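Startseite | Technik | Natur | Weltall | Mitmachen | Lexikon

Wie prüft man eine Roboterhand?

Lesezeit: 5 Minuten

Ein Roboterarm kann seine Hand an fast jeden Punkt in seiner Reichweite bringen. Ob er dort etwas festhalten kann, entscheidet das Werkzeug an seiner Spitze. Dieses Werkzeug heißt Greifer. Es gibt Greifer mit Fingern, mit Saugnäpfen, mit Magneten und mit weichen Kissen, die sich mit Luft füllen. Welcher davon der richtige ist, hängt vom Gegenstand ab. Ein Saugnapf hält eine glatte Glasscheibe, aber keinen Schwamm. Ein Magnet hebt eine Schraube aus Stahl, aber keinen Holzlöffel.

In diesem Text geht es um zwei Fingergreifer. Der erste heißt Rakeo und hat dünne, steife Finger. Der zweite heißt Hullia. Seine Finger sind breiter und an den Innenseiten mit Gummi belegt. Beide sollen dieselbe Aufgabe lösen: eine Schublade öffnen.

Warum eine Schublade?

Für Menschen ist das einfach. Man fasst an die Kante, zieht, und die Schublade kommt heraus. Eine Maschine muss dafür mehrere Dinge nacheinander richtig machen. Sie muss die Kante finden. Sie muss die Finger in die richtige Richtung drehen. Sie muss so fest zufassen, dass nichts abrutscht, und dann genau gerade ziehen. Zieht sie schräg, verklemmt sich die Schublade in der Führung.

Dazu kommt der Platz. Manche Schubladen haben keinen Knauf, nur einen schmalen Spalt. Dann müssen die Finger dünn genug sein, um hineinzupassen.

Erst rechnen, dann bauen

Bevor ein echter Arm sich bewegt, wird die Aufgabe im Computer ausprobiert. Das nennt man Simulation. Das Programm kennt die Form des Arms, die Form der Möbel und die Regeln der Physik: Schwerkraft, Reibung, Stöße. Viele Male in der Sekunde rechnet es aus, wo jedes Teil sich befindet und was es berührt.

Stößt der Arm in der Simulation gegen einen Schrank, geht nichts kaputt. Man setzt alles auf Anfang und startet neu. Unser Testprogramm trägt den Namen Dullosa. Es verändert vor jedem Versuch eine Kleinigkeit. Einmal steht das Möbelstück etwas weiter links, einmal ist es leicht gedreht. So zeigt sich, ob ein Greifer auch dann zurechtkommt, wenn nicht alles genau am gewohnten Platz steht.

Was wird verglichen?

Ein Vergleich ist nur fair, wenn sich immer nur eine Sache ändert. Arm, Möbel und Steuerung bleiben deshalb gleich, getauscht wird der Greifer. Jeder der beiden bekam 314 Versuche. Ein Versuch gilt als geschafft, wenn die Schublade in höchstens 12 Sekunden offen ist.

Rakeo schaffte 304 Versuche. Die dünnen Finger kamen gut in den Spalt, rutschten aber manchmal an der Kante ab. Hullia schaffte weniger. Mit Gummi hält ein Finger zwar besser, doch die breiten Finger stießen oft schon vor dem Spalt an. Bei einer Schublade mit dickem Knauf könnte das Ergebnis anders aussehen – diesen Test gibt es noch nicht.

Und in Wirklichkeit?

Eine Simulation ist immer etwas einfacher als die Welt. Holz quillt, Gummi nutzt sich ab, Staub gerät in die Führung. Deshalb folgt auf die Simulation ein Versuch mit echtem Arm und echtem Möbel. Der Unterschied zwischen beiden Ergebnissen hat in der Forschung sogar einen eigenen Namen: Realitätslücke.

Wörter zum Merken

Greifer: das Werkzeug am Ende eines Roboterarms
Gelenk: die Stelle, an der sich zwei Teile des Arms gegeneinander drehen
Reibung: die Kraft, die das Rutschen bremst
Simulation: ein Versuch, der im Computer berechnet wird

Kommentare (3)

schraubenfuchs: Kann man den Greifer auch während des Versuchs wechseln?

Redaktion: Ja, dafür gibt es Wechselkupplungen. In diesem Test wurde nur zwischen den Durchgängen getauscht.

lilo_klasse4b: Wir haben das am Sonntag mit zwei Linealen als Finger nachgemacht. Mit Radiergummis an den Enden ging es bei uns besser, aber unsere Schublade hat einen Knauf. 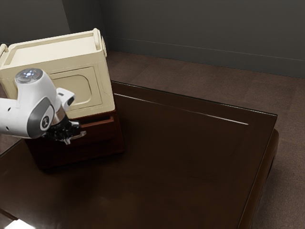
Roboterarm in der Simulation: Der schwarze Greifer mit den Metallfingern ist vor dem Holzkasten, rechts daneben liegt der schmale Spalt der Schublade.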